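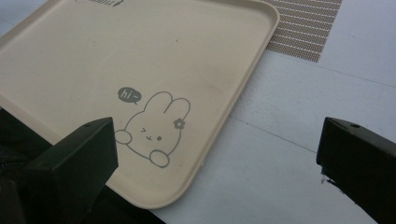 Right, a thread about trays, place settings and my ongoing war with the white table. Mute me now if you only follow for the allotment stuff 🧵

So I've been trying to sort out the eating end of the room since May. It's one long white table and it does everything: post, laptop, tea, jigsaws, Kevin's bike lights. By Thursday you can't find anywhere to put a plate.

My sister's answer to this is "just clear it". Thanks. Brilliant.

My answer was a tray. One tray, lives on the table, and whatever's on it is dinner stuff and whatever's off it is fair game for moving.

I wanted a plain one. I really did. I had a whole speech ready for the woman in Madodari about how I was after something grown-up. Came out with a beige one with a bunny saying "hi~" on it. He's winking. He's got a flower on his ear. I never stood a chance.

Muireann Tully (who has proper taste, slate boards, linen, all that) looked at him for a good while and said "well he's friendly". I'm taking that as approval.

Practical notes, for the three of you who asked:

Plastic, with a low rim. The rim is enough to stop a teaspoon sliding off but it won't save you from a full mug if you take the step down into the back room at speed. Ask me how the rug is.

Rounded corners are a much bigger deal than I thought. My old tin one had corners like a filing cabinet and took a lump out of the door frame every single week.

Light colour shows smudges though. Mine's got a few scuffs in the middle already and I've only had it since the summer. Doesn't bother me, would bother Muireann.

Now, placemats. I had this idea you'd put the mat ON the tray, like in a hotel. Don't! It bunches up against the rim and everything sits at a slant and your soup goes to one side.

What works for me is mat on the table, tray half over it. The mat's a woven one, greyish brown with thin white stripes, and there's just enough grip in it that the tray doesn't go skating off when you lean on it.

The mats were from the Mesten sale, by the way. I went in for one and came home with 4. Gobnait Fahy was with me and she's a terrible influence, she kept saying "but what if people come round". People have not come round, Gobnait.

Cleaning them: I shake mine out of the back door and then a damp cloth, along the stripes. Somebody told me to put them in the machine and I'm not risking it. If you've done it and it was grand, please tell me, I've got a blob of beetroot that's been there for weeks. 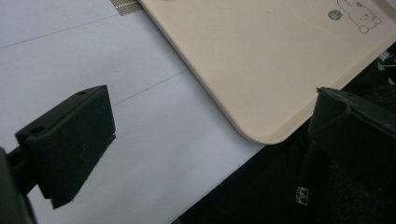
Back to the table, because the table is the real problem.

White tables look gorgeous in the shop. In a house they're a full-time job. Every crumb, every ring, every bit of fluff off a jumper. I wipe it before work and by the time I'm home it's got a new set of mysterious grey marks.

I've tried the following on it: washing-up liquid (fine), vinegar (fine, house smells like a chippy), the pink paste everyone raves about (hated it, left a cloudy patch I had to go over twice), a bar of ordinary soap on a cloth (weirdly the best??)

Senan Heffernan swears by baby wipes. Senan also has a baby, so he's got more than 500 of them in the hall cupboard at any given moment and I don't think it's a fair test.

Someone in the replies last time said to put a tablecloth on it and be done. I did try. It was my nan's, it's lovely, and it's a good bit shorter than the table so it looked like the table had been caught getting out of the bath.

Anyway, new rules, stuck to the fridge:
- tray stays on the table
- nothing goes on the tray that you can't eat, drink from or eat with
- post goes in the bowl by the door
- bike lights go ANYWHERE ELSE

Kevin Nic Giolla I know you read these. The bowl by the door is also not for bike lights.

It's been nearly a fortnight and we've had proper sit-down dinners for most of it. Mostly toast, but sat down to.

One thing I'd do differently is get a second tray for breakfast things. At the moment the jam and the butter and the good marmalade all live in the cupboard and get carried over one at a time like I'm loading an ark. A tray just for that, lift it out, lift it back, lovely.

Jordan Entwistle has one of the deep ones with handles and says it's changed her mornings, but it's 61 cm long and my cupboard is not. I measured it with a school ruler and a lot of optimism.

So if anyone's seen a small one, plain or otherwise (otherwise preferred, he could do with a friend), shout. I'm in town Saturday and I've promised I'm only going in for lightbulbs.

Also still looking for a butter dish with a lid that fits. Separate thread, that one's going to be long.

Last updated: 2024-09-26

We use cookies to keep you signed in and remember your settings. Accept all or manage your choices.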